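4.2 Platzierungsverhalten bei erweitertem Objektlager

Die zweite Auswertung betrifft die Frage, wie sich die Anhebung der Lagerkapazität in Skornia auf das Einrichten von Innenräumen auswirkt. In der Ausgangsversion fasst das Hauslager 100 Objekte. Mit der im August eingespielten Version steigt dieser Wert auf 200, ohne dass sich Raumgröße, Rasterweite oder Objektkatalog ändern. Der Fall eignet sich daher für einen Vorher-Nachher-Vergleich, bei dem lediglich ein Parameter der Spielökonomie variiert. Begleitende Änderungen an der Menüführung, die in der Versionsbeschreibung aufgeführt sind, betreffen ausschließlich den Außenbereich und wurden in den Testinstanzen deaktiviert.

Ausgewertet wurden die Sitzungsprotokolle von 67 Spielenden aus dem Teilnehmerkreis in Etberg, deren Spielstände in beiden Versionen lückenlos vorlagen. Ein Einrichtungsvorgang beginnt definitionsgemäß mit dem Öffnen des Gestaltungsmodus und endet mit dessen Schließen oder nach fünf Minuten ohne Eingabe. Kürzere Unterbrechungen zählen zum laufenden Vorgang. Vorgänge, in denen kein Objekt bewegt, gedreht, eingefügt oder entfernt wurde, gingen nicht in die Analyse ein; sie treten vor allem dann auf, wenn der Modus als Kameraansicht genutzt wird, um den Raum ohne Spielfigur zu betrachten.

Die Protokolle wurden mit Voicu in der in Abschnitt 3.1 beschriebenen Konfiguration aufgezeichnet. Erfasst werden Objektkennung, Rasterposition, Drehung, Zeitpunkt und Herkunft des Objekts (Lager, Katalog, anderer Raum). Die manuelle Zuordnung der Objekte zu Nutzungsklassen nahm Floarea Stanciu vor; strittige Fälle wurden gemeinsam entschieden und in der Zuordnungstabelle gekennzeichnet. Strittig waren überwiegend Mehrzweckobjekte, etwa Truhen, die zugleich als Sitzfläche dienen, und Raumteiler mit Regalfunktion. Für die Einordnung war die im Spiel hinterlegte Interaktion maßgeblich, die Katalogbezeichnung blieb unberücksichtigt.

4.2.1 Umordnung und Ersatz

Wir unterscheiden zwei Grundformen der Raumänderung. Bei der Umordnung bleibt der Objektbestand eines Raums gleich, und nur Positionen oder Drehungen ändern sich. Beim Ersatz wird mindestens ein Objekt entfernt und durch ein anderes derselben Nutzungsklasse abgelöst. Mischformen wurden dem Ersatz zugerechnet, sofern der Austausch zeitlich vor der ersten reinen Verschiebung lag.

In der Ausgangsversion dominiert die Umordnung. Der Ersatz findet überwiegend am Ende längerer Vorgänge statt und ist häufig mit einem Verkauf des entfernten Objekts verbunden. Nach der Erweiterung verschiebt sich das Verhältnis zugunsten des Ersatzes, und die Verkäufe gehen zurück. Entfernte Objekte verbleiben im Lager und werden in späteren Vorgängen erneut eingesetzt, teils in anderen Räumen. Dieses Zirkulieren einzelner Objekte zwischen Lager und Wohnfläche ist in der Ausgangsversion selten zu beobachten.

Die naheliegende Deutung, die größere Kapazität senke die Kosten einer Fehlentscheidung, ist mit den Daten vereinbar, erklärt sie aber nur zum Teil. Auch Spielende, deren Lager in der Ausgangsversion deutlich unter der Obergrenze blieb, zeigen nach der Umstellung mehr Ersatzvorgänge. Für diese Gruppe war die Kapazität formal nie bindend. Denkbar ist, dass bereits die Anzeige der Restkapazität im Lagermenü das Verhalten beeinflusst - ein Effekt, der sich mit den vorliegenden Protokollen nicht isolieren lässt, da die Anzeige in beiden Versionen dauerhaft eingeblendet ist.

4.2.2 Sperrige Objekte

Als sperrig gelten Objekte, deren Grundfläche mindestens vier zusammenhängende Rasterfelder belegt und deren Schmalseite nicht an ein Wandobjekt gekoppelt ist. In diese Gruppe fallen Betten, Flügel, Esstische und freistehende Badewannen (Abb. 5). Sie wirken in allen Versionen als Ankerobjekte: Sie werden früh gesetzt, selten verschoben und bestimmen die Laufwege der Spielfigur. Kleinere Objekte werden anschließend an ihnen ausgerichtet.

Für Badezimmer ist die Ankerwirkung besonders ausgeprägt. Freistehende Wannen besitzen in Skornia keine Vorzugsseite, können also von allen freien Rasterfeldern aus benutzt werden. Die Armatur ist fest mit dem Modell verbunden und dreht sich mit. Viele Spielende stellen die Wanne zunächst in die Raummitte und rücken sie später an eine Wand, sobald weitere Objekte der Klasse Körperpflege hinzukommen. Die Drehung wird dabei oft so gewählt, dass die Armatur zur Wand weist, obwohl sie für die Interaktion ohne Bedeutung ist. Wir werten dies als Hinweis darauf, dass Erwartungen aus der Wohnpraxis auch dort greifen, wo die Spielregeln sie nicht stützen.

Die Erweiterung des Lagers verändert den Umgang mit sperrigen Objekten nur geringfügig. Jedes Objekt belegt unabhängig von seiner Grundfläche einen Lagerplatz; ein Bett zählt ebenso viel wie eine Kerze. Ein Anreiz, gerade große Objekte abzustoßen, bestand folglich schon in der Ausgangsversion nicht. Der Rückgang der Verkäufe geht fast vollständig auf Kleinobjekte zurück, unter ihnen Topfpflanzen, Bilder und saisonale Dekoration.

4.2.3 Vergleich mit Clerketti

Zur Einordnung wurde Clerketti herangezogen, dessen Gestaltungsmodus ein vergleichbares Raster verwendet, das jedoch ein flächenabhängiges Lager vorsieht. Große Objekte verbrauchen dort mehr Kapazität als kleine. Da für Clerketti keine Versionsumstellung vorliegt, beschränkt sich der Vergleich auf die Struktur der Vorgänge; Aussagen über Veränderungen im Zeitverlauf sind nicht möglich.

Auch in Clerketti werden sperrige Objekte früh gesetzt. Sie verlassen den Raum aber häufiger durch Verkauf als durch Einlagerung, und ein einmal verkauftes Objekt wird kaum je in identischer Ausführung zurückgekauft. Stattdessen wählen die Spielenden eine Farb- oder Formvariante. Die Ankerfunktion bleibt damit an die Position gebunden, während das konkrete Objekt wechselt. In Skornia verhält es sich eher umgekehrt: Das Objekt wird beibehalten und wandert, sofern der Raum neu aufgeteilt wird, mit.

Einschränkend ist festzuhalten, dass sich die Kataloge beider Titel in Umfang und Stil unterscheiden. Clerketti bietet je Möbeltyp mehr Varianten an, was den Kauf eines abweichenden Modells unabhängig vom Lagersystem begünstigen dürfte. Eine Kontrolle dieses Faktors würde einen angeglichenen Katalog voraussetzen, der uns für keines der beiden Spiele zur Verfügung stand.

4.2.4 Grenzen der Auswertung

Die Protokolle erfassen Eingaben, keine Absichten. Ob ein Objekt eingelagert wird, um es später zu verwenden, oder lediglich, um den Raum zu leeren, ist aus der Aktion selbst nicht abzulesen. Die ergänzenden Interviews liefern dazu nur punktuelle Auskünfte. Mehrere Befragte gaben an, den Inhalt ihres Lagers nicht zu überblicken und Objekte daher doppelt erworben zu haben. Dies spricht dafür, dass der Nutzen zusätzlicher Kapazität von den verfügbaren Sortier- und Filterfunktionen abhängt. Skornia erlaubt in beiden Versionen nur die Sortierung nach Erwerbszeitpunkt und Katalogklasse.

Ferner ist die Gewöhnung an den Gestaltungsmodus nicht von der Wirkung der Umstellung zu trennen. Alle Spielenden verfügten zum Zeitpunkt der zweiten Erhebung über mehr Erfahrung als bei der ersten. Eine Kontrollgruppe, die durchgehend auf der Ausgangsversion verblieb, ließ sich nicht bilden, weil das Spiel ältere Versionen vom gemeinsamen Inselbesuch ausschließt. Die berichteten Verschiebungen sind deshalb als Befunde über dieselben Personen unter veränderten Bedingungen zu lesen. Abschnitt 4.3 greift die Frage der Gewöhnung anhand der Menüwege noch einmal auf - dort allerdings nur für die Ausgangsversion.

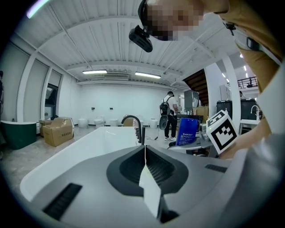 Abb. 5: Freistehende weiße Badewanne mit schwarzer Armatur am Wannenende.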